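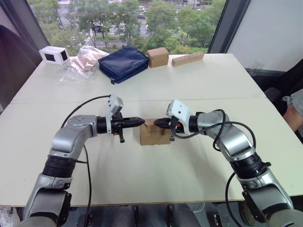

Do two cheap arms on one table do twice the work of one?

They do less than that, and for most of the jobs people bring to a shared workshop they do less than one arm set up properly. The second arm earns its keep when a thing is too wide for one gripper or too floppy to hold from one side. Outside those cases you have bought a second set of faults.

Handout 13. Two-arm builds: holding one object between two grippers
Larier Shared Workshop, evening course
Notes by Carys Sayce

Bring these on Sunday. I'm not going to read them aloud, and the part on squeezing will make no sense if you're meeting it for the first time with a screwdriver in your hand.

What we are trying to do

Pick up a small cardboard box from the middle of the bench with one finger pad on each side, lift it, carry it toward the far edge, put it down. That is the whole job. A toddler can do it. If you came to the course because of a video of two arms folding a shirt, please keep the box in mind whenever you watch the next one, and ask how many tries were filmed.

The box looks like an easy object and it's a nasty one. It is light, so it moves when you brush it. Its sides give. Its flaps change where the stiff parts are, and a box with its flaps open behaves quite differently under a squeeze from a box with its flaps shut. Nothing in your program knows which kind it has been given unless you write that in.

The squeeze

With one gripper, the gripper closes until its motor meets resistance, and the force goes round a short loop inside the hand. With two arms pressing from left and right, the loop runs through the box, up one arm, down to the base, through the table, and back up the other. Every bit of slop in that loop shows up at the box.

So think of two separate quantities:

Where the box goes. Both hands move together, same direction, same speed.

How hard the box is held. The hands move toward each other or apart.

Most beginner code mixes these up. It sends each arm its own list of positions and hopes the distance between the hands stays right all the way along. It won't. If the hands drift apart by the width of a pencil line the box drops, and if they drift together the box buckles. The fix is dull: command the midpoint, command the gap, and work out the two hand positions from those. Do that before you buy anything.

On force sensing. The Trakura controller reports a "grip effort" number for each arm and the leaflet calls it force. It is motor current with some smoothing. Current tells you about friction in the gears at least as much as it tells you about cardboard. You can use it to notice that contact has been made. I would not use it to decide how hard you are pressing, and I've yet to see anyone in the workshop get a repeatable number from it with the arm stretched out sideways.

Knowing where the other arm is

Each arm knows its own joints. Neither arm knows where the other one is bolted. You have to tell them, and you will tell them wrongly.

We allow 5 mm of error between the two bases on this build. That sounds generous, and people sniff at it. Then they measure theirs. A base twisted slightly on its mount does very little harm close in and a great deal at 400 mm of reach, and the middle of the bench is where you'll be working. Measure at the hands. Bring both fingertips to a marked point, one after the other, in at least four different places, and write down how far off each one is. A tape measure between the bases tells you where the bases are, and you aren't picking anything up down there.

The tabletop joins are a trap as well. On a bench made of two panels, check with a straight edge that the panels are level with each other. If you calibrate on one panel and work on the other, you've calibrated a different table. 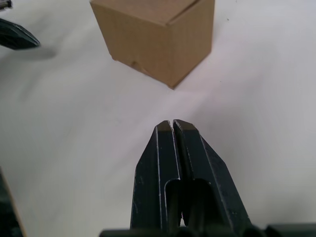 Wrist cameras get oversold, and I'd like you to decide what yours is for before you wire it in. Cadi Cadwaladr's position is that a wrist view makes up for a sloppy base measurement, as you can just steer the fingers to the object by eye. I grant her half of that. Seen from behind a nearly closed gripper, a plain box gives you very little to steer by: a corner, a couple of bare faces, a mark low on the left-hand face where the cardboard is dented or torn. That damaged spot is the best feature on the box and it is also the last place you want to press. Meanwhile the glare on a white bench lands between the fingertips and the box, brightest where you most want detail, and a simple edge finder may well fasten onto the patch of light and ignore the cardboard. The fingers themselves are scratched along the rims of their slots, and those pale scratches are sharp, close and always in view. If your software tracks "strong features", check that it isn't tracking its own hand.

The test for that takes a minute. Move the arm with nothing on the table and watch the feature count. If it stays healthy, you have your answer.

The other thing a wrist camera gives you is a cable. Two arms, two cables, each needing slack for the wrist to turn and each able to snag on the elbow it passes over. Run the arm through its full range by hand, power off, before you tie anything down. Then do it again after you tie it down. I have marked assessments where a careful student spent an hour tuning a controller against what was a cable tugging on the wrist.

What the bought kit does and does not do

The Drokmont bracket set is well made and I have no complaint about it as a bracket. The box says it "aligns" the camera. It holds the camera still. Alignment is a sum you do afterwards, per arm, and you do it again each time the bracket is bumped.

The Ellis gripper pads cost more than the cardboard they'll be holding for the next year. Try a strip of bicycle inner tube first. If the box slips on rubber, a better pad is unlikely to be the answer, and you should go back to the section on the squeeze.

Budget: the cap for add-ons is 400 dollars a group. Nobody gets extra for asking nicely. Most of what goes wrong on this build is free to fix.

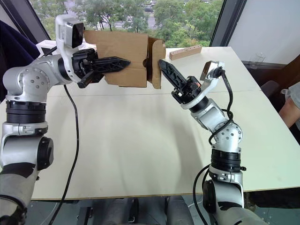

Lifting is where groups get excited and stop taking notes, so decide now what you'll count as a success. I suggest you write it on the sheet before the first run, in ink:

1. The box leaves the table.
2. It arrives where you said it would.
3. It is set down with its base flat.
4. It has no new creases.
5. All of the above again, with the box turned a quarter and the flaps changed.

Line 5 is the one that matters. A lift from one remembered position, with one remembered box, is playback. There is nothing shameful in playback, and factories have made good money from it for decades, but don't write "the system picks up boxes" in your report when what it does is repeat a motion with a box in the way.

Record every attempt, including the ones where somebody nudged the table. "That one didn't count" is how a poor system gets a good score.

Before you power both arms

Walk the reach of each arm by hand and mark where they overlap. Anything you care about comes out of the overlap.

One person has the stop button and does nothing else. They don't film.

Run each arm alone through its half of the motion, then both at slow speed with no box, then both with the box.

Chairs back from the ends of the table, and elbows with them.

If the arms touch each other, stop and redo the base measurement. Do not add an offset to make it go away. I can always tell, and so will whoever uses the bench in September.

For the write-up

Two pages. Give me your measured hand error at each point, your success lines with every attempt, and one paragraph on whether a single arm with a wider gripper would have done the job. If you think it would, say so. It won't cost you marks.

Larier Shared Workshop | Course notes | Contact the front desk for printed copies
© Larier Shared Workshop
Back to top

Shares: 13

3 comments

benchmonkey
The "tracking its own hand" bit got us. Feature count barely moved with a bare table. Masked out the fingers and it fell to almost nothing, so now we have a different problem.

Cadi Cadwaladr
For the record I said a wrist view makes up for a *slightly* sloppy base measurement. Otherwise fair. I still think you're too hard on the Trakura effort number, it's fine if you only read it with the arm stopped.

tolly_w
Is inner tube all right on the angled part of the finger or does it need to go on the flat only? Ours keeps peeling at the tip.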